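机器人什么时候能替我收杯子

去年搬家，我把一只用了很多年的高脚杯交给搬家师傅，师傅说放心，到了新家，杯脚和杯身已经各过各的。我当时想，这种事迟早该交给机器。机器不赶时间，不打电话，不会一边用胶带缠箱子一边跟同事争论晚饭吃什么。

抱着这个私人恩怨，我在十一月去了一趟Rornetdale，看Kivier实验室教机器人干家务。实验室在一条坡道尽头，楼下卖轮胎，楼上研究人类的未来。接待我的是Lindalva Sampaio，她管着两条机械臂和一张长桌，说话很快，走路更快，递给我一杯茶之后就再没想起过这杯茶。

“先说好，”她说，“你今天会觉得很无聊。”

她是对的。上午九点到十一点之间，我目睹的全部进展，是一条机械臂向下移动，停住，想了想，又回去了。“想了想”是我的说法，她的说法是“重新规划”。我在厨房里打开冰箱忘了要拿什么的时候，大概也属于重新规划。

做家务的机器人这些年在视频里已经无所不能：叠衣服，煎鸡蛋，给猫开门。视频通常配着轻快的钢琴曲，右下角有一行小字，写着“十倍速播放”。把速度调回来，钢琴曲就成了安魂曲。Lindalva给我放过一段同行的叠毛巾录像，原速，十二分钟。毛巾最后是叠好了，我也差不多叠好了。

问题出在哪儿？外行人（比如我）以为难的是力气和灵巧，她说真正让人头疼的是“知道东西在哪儿”。人伸手拿杯子，眼睛早就替手算完了账，手甚至不知道有过这笔账。机器得一笔一笔算：桌面多高，夹爪离桌面多远，杯子是不是还在刚才那个位置。相机装在手腕上，手一动，世界就跟着歪。一条本来笔直的胶带，换个角度就成了斜线，程序要先说服自己桌子并没有被人推过。

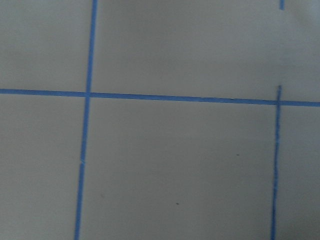
所以他们花在桌子上的工夫，比花在家务上的还多。量尺寸，贴胶带，揭下来，再贴。Lindalva说她从前的同事去了Vultutport的一家仓储公司，头一个月的主要工作也是在地上贴胶带。“你读了那么多年书，”她妈妈在电话里问她，“就是为了这个？”她说是的，而且她贴得很直。

Doolan是这套系统的软件，名字取自前任主任养过的一条狗。据说那条狗也叫不动。Doolan负责把相机看到的东西变成手臂该走的路线，擅长的是同一件事重复一百遍，不擅长的是第一百零一遍有人把东西挪了个位置。工厂喜欢前半句，家庭生活基本由后半句组成。

我见过汽车厂的焊接线，那里的机械臂快得让人不敢站近。同样的手臂搬进客厅，忽然就成了谨慎的远房亲戚，碰什么都要先问一声。道理很简单，车门每次都从同一个地方来，而我家的遥控器从来没有在同一个地方待过两天。车间为机器改造了自己，家里只肯为扫地机器人抬抬脚。

拿合上笔记本电脑来说。我一天要合上它好几回，从来没有为此做过准备。对机器来说，这是一份不短的清单：找到屏幕的边，从合适的一侧靠过去，用力到足以推动转轴，又轻到不必联系售后。推得太低，屏幕不动，整台电脑倒先往后滑；推得太高，机器会很有礼貌地从空气中合上一台不存在的电脑。后一种情况我在现场见到了，Lindalva管它叫“气功”。

再加上相机的位置。人合电脑时看到的是正面，手腕上的相机绕到屏幕背后去看，键盘是颠倒的，一部分还被屏幕挡着。我盯着监视画面看了半天，才分清哪边是空格键。机器没有抱怨，这是它目前胜过我的地方。

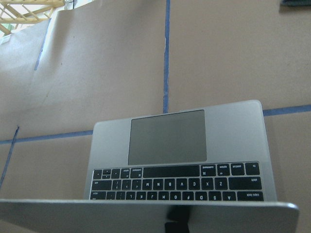

从屏幕背后看一台打开的笔记本电脑：触控板在远处，键盘上的字全部倒了过来。

我问成功率。Lindalva叹了口气，翻开一个本子，上面用圆珠笔记着。这一轮他们总共做了348次尝试，至于怎样算成功，组里吵过一架。有人主张屏幕合上就算，有人主张合上以后电脑还得在桌上。后来采用了第二种标准，数字难看了一些，大家的良心好看了一些。她不肯让我抄那个数字，说写出来以后，投资人会觉得太低，她婆婆会觉得机器要抢保姆的饭碗，两边都得解释。

我又问布料。她说布料是另一个部门的噩梦。硬东西至少讲信用，你推它一下，它往你推的方向走；布被捏起一个角，剩下的部分就各有打算。杯子也不省心，透明，反光，相机看过去，常常先看到杯子后面的东西。高脚杯尤其恶劣，细的地方太细，圆的地方太圆，全身上下没有一处是为夹爪设计的。我想起搬家师傅，头一次对他生出几分同情。

下午我去看了整张桌子。电脑、布、挂杯子的木架、酒杯都摆在上面，像一户人家搬到一半，停下来等物业。旁边白桌上还有示教器，红色急停按钮很显眼。我问那个按钮常不常用，Lindalva说，看谁在操作。说完她看了一眼走廊，我没有追问。 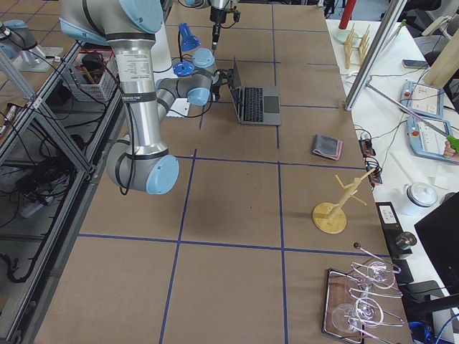

工作台上的家务：机械臂伸向打开的笔记本电脑，右侧有折好的灰布和木制杯架，靠外的托盘里，三只酒杯横卧在金属丝架上。

这行有个不大上台面的事实：机器人学做家务，先得有人把家务做给它看。示范一遍不够，通常要很多遍，而且每一遍都得认真，因为学生连你的犹豫也会一并学走。组里有个年轻人习惯在放下东西之前轻轻晃一下手，后来手臂也开始晃。他们花了一个下午排查电机，最后排查到了他身上。

从前的家务是做完就算，现在的家务是做完、录下来、标注、复查，再请一台价钱抵得上一间厨房的机器照着做一遍，慢一些，也贵一些。照这个路子，首先被机器人彻底改变的家务劳动者，是实验室里那几位研究生。他们回家以后一件家务也不想碰。

那么，到底行不行？我把听来的意见凑在一起，是这样的：东西固定、光线固定、桌子固定，行，而且耐心比你好。换一张桌子，得重新商量。换一个家，尤其是有孩子有猫、水槽里泡着昨晚的锅的那种，请继续自己来。至于商家说的“通用家务助手”，Lindalva建议把“通用”两个字理解成一种祝愿，跟贺卡上的“万事如意”差不多。

她自己倒不悲观。她说刚进组的时候，手臂连桌子都会撞上，现在它会停在桌面上方，悬着，等下一条指令。我说这跟我丈夫很像。她说不一样，手臂有日志可查。

临走前我问她，家里会不会买一台。她说会，等价钱降下来，等它能在四十分钟以内收拾完一桌晚饭。我说四十分钟，我自己二十分钟就收拾完了。她说那是因为你不洗锅。

我确实不洗锅。下楼的时候轮胎店正在关门，老板一个人把外面的轮胎滚回店里，一手一只，头也不抬，嘴里还叼着卷帘门的钥匙。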